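Wernby in the simulator: a small gallery

2 min read

I promised a few people I'd put this up after the lab talk on Sunday, so here goes! Wernby is our little insertion project, and the question behind it is pretty simple. If you train an arm to put parts into a fixture entirely in simulation, how much does the fuss you put into the room matter? Jae-hoon Bang said it wouldn't matter at all. I said it would. We had a coffee riding on it.

So we trained 2 policies, each on 2000 simulated tries. The first one got a bare table and flat lighting. The second got the full workshop, with furniture along the walls and proper soft shadows on the tabletop, and those shadows are what I spent most of December fiddling with (my laptop fan will never forgive me).

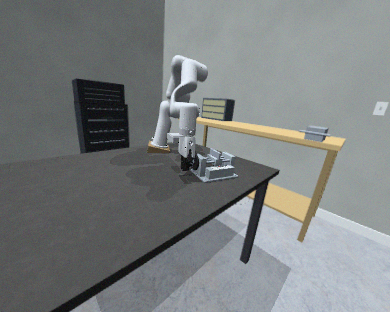
What I really wanted to know was what happens in the last bit of the approach, when the fingers are low and the hand starts hiding the very thing it's trying to line up with. The bare-table policy got jumpy there. It would go down, back off, go down again -- a bit like me parking. The workshop policy slowed down but kept going, and over the whole test set it missed far less often. Jae-hoon paid up, though he'd like it noted that he still blames the flat lighting more than the missing furniture. Fair enough, we changed both at once and I can't pull them apart yet.

Chrysoula Kokkinos built the fixture model and went through 5 versions of it before the contact behavior stopped being silly. In the early ones parts would shoot straight up and out of the room, which was fun to watch for one afternoon. Her notes on contact settings are better than anything I could write, so bug her for a copy.

Next up is splitting the lighting from the clutter, and then trying a second fixture with tighter slots. I'll add more renders to this page when those runs are done.

Questions or render requests: write to the Wernby group at Katsaros Lab | © Katsaros Lab | Back to top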